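Forkemville Block Library Opens for Borrowing in August

FORKEMVILLE - I've been wanting to write this one for months! The Koltthorpe Block Library is opening its doors in August, and anyone in town with a library card can come borrow a set of building blocks, take it home for 2 weeks, and bring it back for the next family.

I'm Garba Olaniyan, and I started this with my neighbor Brayan Sotelo after we cleaned out his garage and found more old blocks than either of us had shelf space for. We asked around, people kept dropping off bags (thank you, Bermúdez Bakery, for letting us use your back step), and now we have about 1,000 pieces sorted and packed into 151 sets.

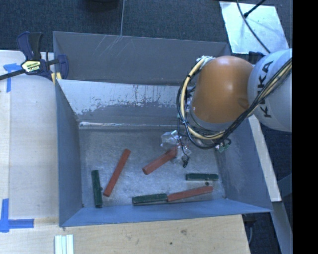
Red and dark green blocks in the metal bin.

Yes, some of them show their age. We left the worn edges alone, mostly since I like them that way and Brayan got tired of arguing. Long blocks go in the long bags, odd shapes go in the grab-bag sets, and if your kid only wants red ones, ask at the desk and we'll see what we can do.

Sets go out every Wednesday until 8 p.m. at the Rivus Street annex, side entrance. Borrowing is free. Please count the pieces before you bring a set back, and check under the couch first!

We're still taking donations, any color or size. Drop them at the annex during open hours.

Contact: Garba Olaniyan, Koltthorpe Block Library, Forkemville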